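Shared Workshop Layout — Project Report
Module: Using Space Well
Submitted by Leonora Mangubat

1. What the project was

We were asked to pick a room that lots of people use and say how it could be laid out better. I picked the big workshop at Ornden. High ceiling, beams and ducts showing, mezzanine at the back. Used for all sorts. My question was simple enough: why does everything end up in the middle of the floor and what would get it to live somewhere else.

Not a design project. No drawings of new furniture, no budget. Only moving what is there already.

2. Method

Visited on 3 afternoons in May plus one Sunday morning. Sat with a notebook, marked on a floor plan where people stopped and what they put down. Also a short questionnaire, 42 given out, most came back. The plan was copied from one on the wall at Ornden and the scale is a bit off, I noticed this too late to redo it.

Read two chapters of Kaczmarczyk on shared rooms (see references). Useful on walking routes, less useful on storage.

3. Findings

Sink unit. Dark unit, white basin, stands out in the room like a desk. People treat it as a desk too. Bags, cups, papers all got put on it during my visits. Several questionnaire answers said they did not know where else to put things down.

Bin. Good that it is close to the sink, but it is directly in front, so you stand round it to wash your hands. Moving it to the side costs nothing.

Side table. Small, round, wooden top. Gets chosen for phones and tablets as the power strip is next to it. One person wrote "table is fine, cables are not". I agree with this. Longest route I noted was roughly 7 metres and it crosses the cable area.

Fan. Pedestal type. Everyone wants it near them so it moves, and the lead moves with it. In the questionnaire it was the most mentioned object after the bin.

Panels and doors. The glass door panel and the grey one next to it stand upright in front of the big white movable wall. They take up a strip of floor that could be seating. Nobody I asked was sure how long they had been there.

Back of the room. Pink chair, white table, wooden cabinet. Nicest corner by far and tall windows behind. Hardly used on the days I went — people said it felt like someone elses area.
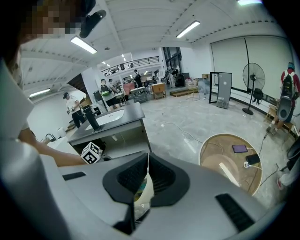 Workshop at Ornden, two views. 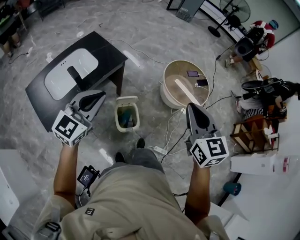 4. Recomendations

Bin to the side of the sink unit. Hooks or a shelf for bags near the stairs, so the sink unit stays a sink unit. Round table up against a wall with the power strip behind it and the cables taped or covered. Fan gets a fixed spot marked on the floor.

Bring the pink chair and the white table forward a couple of metres. Then it reads as part of the room and people may sit there.

Panels: ask who owns them. If no answer, store under the mezzanine, flat to the wall.

5. Problems with the work

Too few visits and mostly afternoons, so the mornings are guesswork. Question 7 on the form was badly worded (it asked two things at once) and I left those answers out. I also meant to compare with the Iltholm room but ran out of time.

If I did it again — same plan but mark it every half hour, and measure the floor myself first.

References

Kaczmarczyk, Rooms in Common, chapters 2 and 5.
Ornden floor plan, wall copy, undated.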